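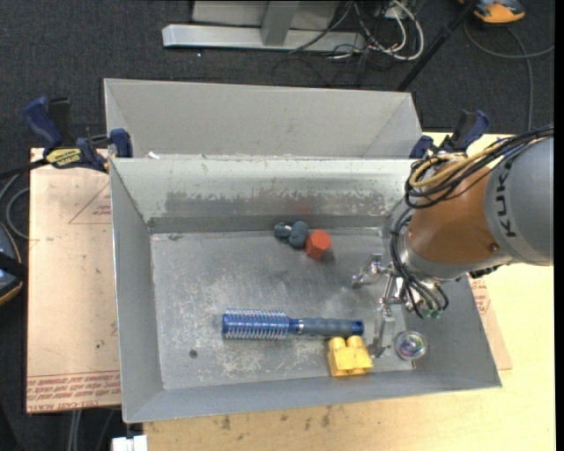 The Erus shift-bid terminal from Hulteck records seniority-based bids for shifts and overtime under a collective bargaining agreement. Each unit stores 500 employee records and 40 open postings, and prints a numbered receipt for every bid. The housing tolerates ordinary shop wear. Stewards and supervisors sign in with separate keys.

Power draw: 95 W maximum
Network ports: 2
Record export: monthly, or on request for a grievance file
Mounting: wall or bench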